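The Table at the End of the Evening

By Hiếu Nghiêm

There is a particular hour in any house that has had company, after the last coat has gone out the door and before anyone has found the energy to run the water, when the table belongs to whoever is still sitting at it. I have always loved that hour, and I suspect I love it more than the party. The talk has gone quiet, the chairs are every which way, and there in the middle of the cloth is a bag of potato chips that somebody has folded over on itself and walked away from.

I grew up in Nerthorpe, in a house with a kitchen too small for the number of people my mother liked to feed in it. She ironed her tablecloths (all of them, even the everyday ones) and she had firm feelings about what could be set on top. Soup, yes. Cards, yes. A chip bag, never. Chips went in the green bowl, and the bag went back in the cupboard with a clothespin on it, and if you were caught reaching into the bag itself you got a look that could be felt from the hallway.

So naturally, when I got my first apartment, on Pearce Street, the green bowl stayed in the cupboard and the bag went straight on the table. It felt like such freedom! I had 40 dollars a week for groceries and spent more of it than I should have on snacks, and friends came by most evenings because mine was the place with the big table.
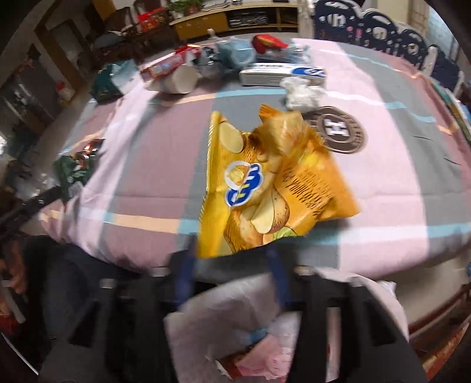
A plaid cloth, I learned in those years, is the kindest thing you can put under a crowd. White shows everything and makes people nervous. A solid dark color is worse, if you can believe it, for every crumb stands up and waves at you. But a good wide plaid, in soft pinks and grays with a bit of turquoise running through, will forgive you nearly anything -- salt, sugar, the ring from a glass -- until you are ready to deal with it in the morning. I bought my first one at the Zostura, a rambling secondhand hall where the woman at the till had written "124" on the ticket and then, seeing my face, explained that it was the stall number. The cloth was four dollars. I used it until it was thin enough to read through.

What I like best is how a snack table rearranges itself without anybody deciding anything. You start out with everything in a tidy row at the back, the boxes squared up, the packages shut. Then the first bag gets pulled to the front where people can reach it, and the napkins follow, crumpled by now, and somebody's wrapper ends up next to the sweets it didn't come from. By ten o'clock you can tell where the good conversation was by where the food has drifted.

My mother came to stay with us here in Wavalar last April, her first long visit since we moved. We had neighbors in one evening, more of them than I'd planned for, and I made a point of getting down the green bowl, which she had given me years ago along with the ironing board. I filled it. I set it out properly. And then I went to see about the coffee, and when I came back she was at the corner of the table with a man from across the street, deep in a story about a bus, with her hand in the bag up to the wrist.

I didn't say a word. I sat down beside her and she tilted it toward me, and we finished what was left while the coffee got cold.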